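Magazine > Features > Money and Machines

What a first robot budget looks like when the job is a bedroom

Last updated: August
182 shares | 63 comments

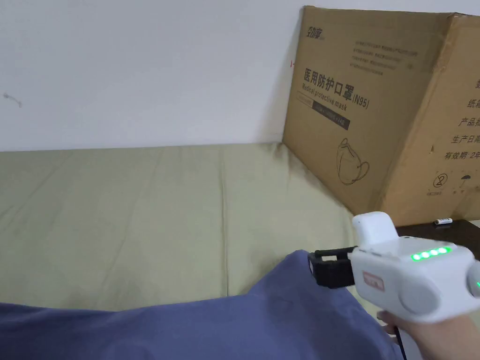 Put the people hours at the top of the sheet, wrote one reader from Dolau after our spring piece on home robots, and put the arm at the bottom, "where it will look cheap". The same message went on to say that their own first plan had given nine lines to hardware and one to everything else, and that the one line had eaten the lot by the second month.

I have thought about that a great deal while following the Dukwood project, which wants a machine that can tidy a bedroom: straighten a blanket, shift a carton, pick up the little things that end up on a bedside table. It's a lovely problem! Bedding has no fixed shape, and a box that sits on a mattress will lean whichever way it likes. Before any arm can be trusted with that, it has to learn from people doing it, and so the first money at Dukwood went on handheld grippers.

I think that was the right order. A handheld gripper lets you start in ordinary rooms straight away, with no mounting, no floor plan and no argument about where the power comes from. The team's opening quote from Idska came to 1,171 pounds a unit, with the charger and wrist strap priced separately (do check this, the strap was on page four). Iwasaki came in lower but wanted a longer wait for spare jaws. Dukwood went with Idska and bought two, plus a spare set of jaws at 63 pounds.

Then come the hours. The plan allows for 546 recorded sessions before anyone signs for an arm, and each session needs a person to do it, a person to check it and somewhere to put the files. Storage was budgeted for a year and is now down for two. Checking was guessed at ten minutes a session. It takes closer to twenty, and I would write down twenty from the start.

Rooms cost money too. Dukwood rents two furnished bedrooms and changes the bedding and clutter between batches, so there is a line for sheets and duvets, another for boxes and bits, and a laundry bill that made me laugh out loud when I saw it. Plain supermarket bedding does the job nicely, and a mix of colours is worth having.

The arm itself is pencilled in for next year. Idska and Iwasaki have both been asked to quote again, this time with two questions added: will the jaws match the ones already used by hand, and what does a service visit cost outside the first year? Idska has answered the first with a yes and is still working on the second.

63 comments | Share this feature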